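3.2 Festival catalogue and coding

The Hurnarach short film festival catalogue lists 3,965 entries, of which 1,131 received at least one public screening. Entries were coded for country of production, running time and source of financing. Co-productions were assigned to the country of the majority funder, following Jafri and Durrani. Animated titles were coded separately from live action.
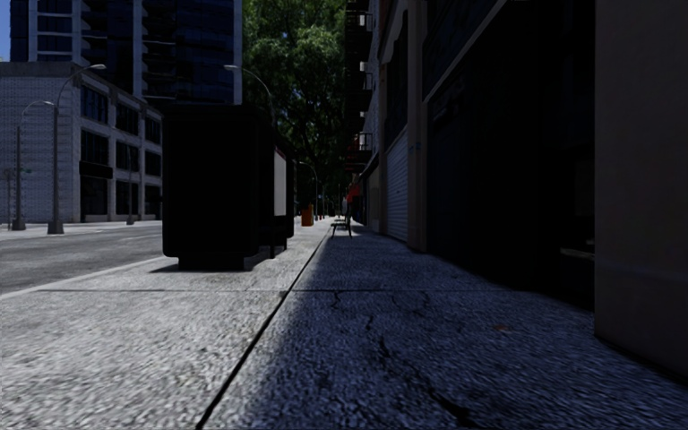
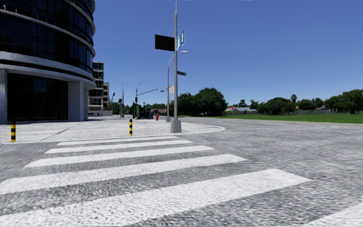

Figure 2. Computer-rendered street settings: sidewalk (first) and crosswalk (second).

Two coders, Arain and Trujillo, worked independently on a shared subset of 300 entries. Disagreements were mostly over financing, where the catalogue names a distributor but no funding body. These titles were labelled "unresolved" and left out of the regression in Section 4. Running times were rounded to the nearest minute.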